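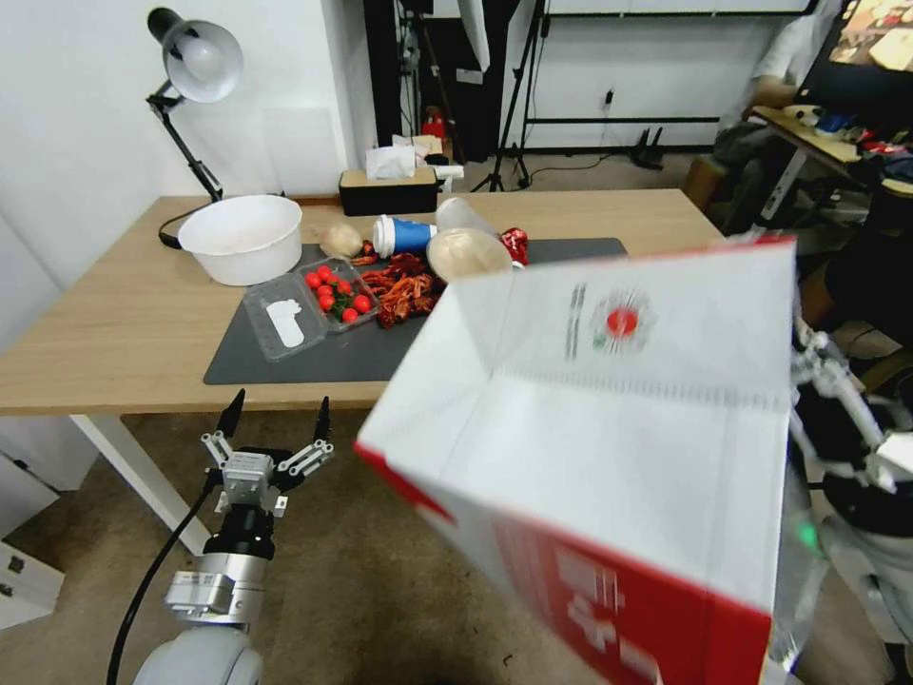 What do you do with a takeout bag once the food is out of it?

Stand it open at the side of the table and use it for the trash from that same meal, then carry it out when you leave.

Clearing the Shared Table
Speaker notes, Ermelinda Aguiar
Neves Room, Tredoreo Building, Nov 10, 2018

Start with the question and answer. Leave them up while people find seats. Say who I am: I run the shared workrooms at Grinby, which means I look after the tables, the storage and what gets left on both. Jolanta Ostrowski is doing the second half, on refrigerators. Hold questions about refrigerators for her.

Why this talk. We have 20 workrooms. People eat in all of them. We tried a rule against it in May and dropped it before the month was over. People still ate, and they hid the containers in drawers. So the talk assumes food on the work table and goes from there.

Point back to the picture. Ask the room what they would pick up first. Give them a minute with it. Most groups say the tissue box or the lamp, which both belong on the table and can stay where they are.

Then sort out loud.

Things that stay: the lamp, the tissues, the desk mat. They live on the table. Move them only to wipe.

Things with food in them: the clear container with the cherry tomatoes. Someone may still want those. Close it, put a name on it, put it in the refrigerator. If there is no name by the end of the day it goes. The white utensil in the other compartment comes out first.

Things nobody can identify from across the room. The red heap beside the tomatoes could be dried chili peppers or it could be crayfish. Same with the small beige thing toward the back, which could be ginger or a potato. Ask before you touch either one. Dried peppers can go in a jar and keep for months. Crayfish need to be dealt with today. This usually gets a laugh. Wait for it, then move on.

Things for the trash or recycling: the paper cup on its side, the crumpled snack bag. Check the cup before you lift it. The bottle and the clear lid, or dome, depend on the building. In ours the bottle is recycled and the lid is not. Say that this varies and they should read their own bins.

The bowl. Big plastic bowls are the one item people argue over. My view: if it came from the kitchen, it goes back to the kitchen the same day, washed. It doesn't become storage for pens.

About the bag. Paper bags with a flat bottom stand up on their own if you open them all the way. Push the side folds out from the inside with your hand. If the bag is still folded in at the sides it will tip when the first thing goes in. Heavy items first, at the bottom. Nothing with liquid in it. Paper gives out fast once the bottom is wet, and then you have the floor to do as well. Empty drinks in the sink.

If the bag has handles, leave them up. If it doesn't, fold the top down twice before you carry it and hold it from underneath.

DEMO. Bag is in my tote, with the empty cups. Open it slowly so the back row can see the folds. Fill it, fold the top, walk it to the door. Should take two minutes. Last time I skipped the part with the folds and the bag fell over, so don't skip it.

Wiping. Take everything off the mat before you wipe it. Crumbs collect under the edge of a desk mat, and oil from chili dishes will stain a light table if it sits overnight. Warm water and a drop of dish soap. We used a spray called Clonico for a while and stopped. It left the mats slick and people complained about their mouse sliding.

Lift the mat and do the wood under it. Dry the wood with a second cloth. Let the mat dry flat before it goes back down.

Cords. Lift a lamp cord, wipe under it, and lay it toward the wall. A cord that loops out near dishes gets caught when someone reaches for a bowl. We have lost one lamp that way and a bowl of soup with it. Clips cost very little. We put them on the back edge of every table.

Timing. I asked six people on my floor to clear one table each the way I've just gone over it. The slowest took 20 minutes, and that included washing the bowl and walking to the bins on the ground floor. Everyone else was well under that. Mention that the first time is the slow one.

If there is time: the old building story. The Tredoreo was put up in 1862 as a warehouse, and there was a posted rule by the stairs that dinner pails were to be taken home each night. The sign is in the lobby case. Tell them to look at it on the way out. Skip if we started late.

Likely questions.

What about compost? We have one bin, in the main kitchen. Food scraps and plain paper. I leave out bags with heavy printing because our hauler asked us to. Tell them to ask theirs.

What if the food belongs to somebody who is out? Close it and refrigerate it. Leave a note on the table saying where it went.

Who clears when several people ate? The last person to get up. It isn't fair every day. It was the only version people remembered.

Can the bag be used again for groceries? If it's clean, sure. Once it has had trash in it, no.

Hand over to Jolanta. She needs the small table moved to the front and the cooler brought in from the hall. Pick up the demo bag on the way back to my seat and leave the handouts by the door.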